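Okay, slide nine, and I'll slow down a little for this one, so bear with me. We had run 800 episodes of the bowl pickup in the simulator at Flerkel, and every one came back marked a success. We were so pleased! Then in January somebody at Prodton asked why the grip force read zero in almost 25 of them.
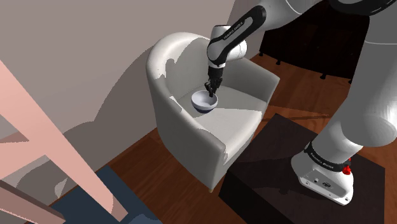
So the success check only looked at bowl height at the final step – and a reset bug was respawning the bowl up in the air. The arm could miss completely and still pass. (Pause, let them groan.) We fixed the reset, added a contact check, and reran all 800. Next slide, Bremmont numbers.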